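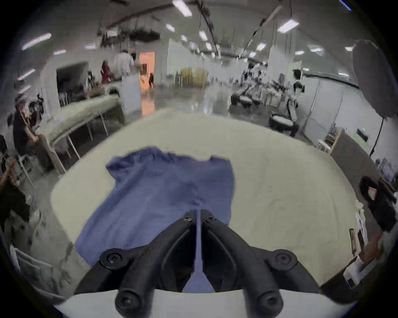 Blue shirt laid out flat on a white table.

I've had the Postow travel backpack for three trips now and I keep getting asked about it, so I'm finally writing it up. The last one was the big test: 16 days in Peru, mostly Arequipa and the Colca Canyon, with nothing checked in and a very grumpy airline scale at the start of it.

First thing, the colour. I ordered grey and got a sort of greeny grey that picks up every speck of dust (and there's a lot of dust on the road to Cabanaconde!). It wipes off, mostly.

The main compartment opens right round like a suitcase and I love that. I had four shirts, a fleece, hiking pants and far too many socks in there and could still get at my rain jacket without tipping everything onto a hostel bed. The side pocket is another story. It's meant for a water bottle, but once the bag is full a bottle pops straight out, and mine went rolling down the aisle of a bus twice. Zoila Taipe, our guide in the canyon, ended up tying it on with a bit of cord and that's how it's stayed.

Straps are good. We climbed out of the canyon starting at 3 in the morning and my shoulders were fine, my knees less so. The hip belt could use more padding — I had sore spots by the second day — and the buckle is stiff when your fingers are cold.

My friend Tien-fu carried the Kema one, which weighs less and has a proper bottle pocket, but his zip jammed in November on a different trip and he's been nervous about it ever since.

Would I buy the Postow again? Yes, on sale. At full price I'd want that pocket fixed. The rain cover is sold separately, by the way, so check before you leave home.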